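Hang Up First: What We Learned Teaching Plestness About Phone and Email Scams
Student project report, Community Safety course
By Magdalini Rallis and Kulsoom Shaikh
14 May 2018

We started this project with a voicemail. Magdalini's aunt had saved it on her phone, and it said she owed back taxes and that officers were on the way to her house. She played it for us at the kitchen table and we all laughed, and then she told us that she had called the number back the first time and stayed on the line for almost an hour before she got suspicious. After that we weren't laughing so much, and by the next morning we had our topic!

Our question was pretty simple. What do people in Plestness do in the first few minutes after a scam call or email, and can a short talk change it? We picked the first few minutes because that is when the caller is working hardest. They want you scared, they want you alone, and they want you to stay on the phone.

What we did

In September we wrote a one-page survey and handed it out at the library, the Eretside senior apartments, two churches and the school's fall open house. Kulsoom translated it into Urdu, which turned out to be a great call since a whole table of people at the open house filled out that version. We got 361 surveys back. Our teacher had guessed we would get maybe a quarter of that, so we were thrilled (and then we had to type them all in).

Over the winter we built a talk that runs 18 minutes, with two short skits in it. We gave it 15 times. Magdalini played the scammer in most of them because she can keep a straight face, and Kulsoom played the person picking up the phone. We asked people to shout "hang up!" when they thought it was time. At Eretside somebody shouted it before Magdalini had even finished saying hello, and the room loved it.

What the surveys said

Most people had gotten at least one scam call or email in the past year. The ones we heard about the most were:

- a caller pretending to be from a tax office
- a "computer support" pop-up with a number to call
- a grandchild in trouble who needs money right now
- a prize that needs a fee paid first
- an email asking for gift cards, signed with the name of a boss or a pastor

The one that surprised us was the grandchild call. We had thought of it as something from the news, but people we know had gotten it, and two of them told us the caller was crying. One man said he knew it wasn't his grandson and still felt sick hanging up. We added a part to the talk about picking a family password after that.

The biggest loss anyone wrote down was $1,294, paid in gift cards from three different stores. The person who wrote it asked us to tell people that the cashier at the third store tried to stop her, and that she wished she had listened. We read her note out loud at every talk after that, with her permission.

A lot of people had never told anyone. They left the "who did you report it to?" line blank or wrote "too embarrassed." If we did the survey over, we would make that a bigger section, because the follow-up answers were some of the most interesting ones we got and we only left people one line to write on.

What we would change

Our first version of the talk was way too long. It had a history of mail fraud in it that Magdalini still thinks is fascinating, but people were looking at the coffee by then. We also used too many computer words. "Phishing" got blank looks at the first church, so we switched to "fake email" and things went better right away.

Our before-and-after quiz was too easy. Nearly everyone got the first few questions right before we had said anything, so it can't really show how much the talk helped. We would write harder ones, with a real email and a fake email side by side.

We also wish we had more evening talks. People who work days get these calls too, and most of our audiences were retired.

Sharing the project

We presented at the Bouzid Hall student fair this spring along with the science and history projects. Our table had a phone you could pick up to hear a recording of the fake tax call, and there was a line for it! Kids wanted to hear it over and over. The Cetska print shop ran off our "Hang Up First" cards for free, and every one of them was gone before lunch.

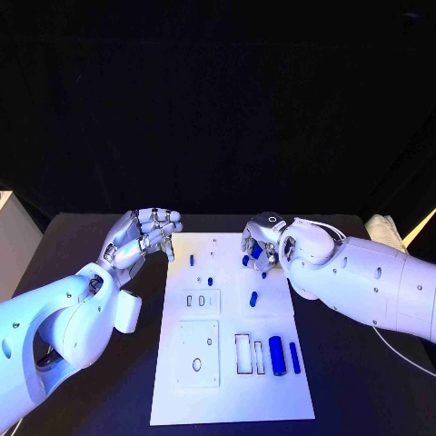 Two white robot arms over a white board on a dark tabletop.

Next steps

Kulsoom is turning the card into a fridge magnet with four lines on it: hang up, wait, call someone you trust, report it. We left a blank space at the bottom so families can write in the number of the person they would call. The library wants a box of them at the front desk.

Two sophomores have asked to take over the talks next school year, and we gave them the skit scripts, the slides and the spreadsheet. Magdalini is training the new scammer. He keeps cracking up during the part about the gift cards, but he does a very good angry voice.

Thank you to everyone who filled out a survey, and to Magdalini's aunt, who came to three of the talks and shouted "hang up!" the loudest.

Share 18 | 15 comments

More student projects
Which Plestness Crosswalks Feel Unsafe After Dark?
Bike Locks Tested: A Parking Lot Study
Who Reads the Neighborhood Watch Newsletter?
Package Theft on Three Streets
Smoke Alarm Checks at Eretside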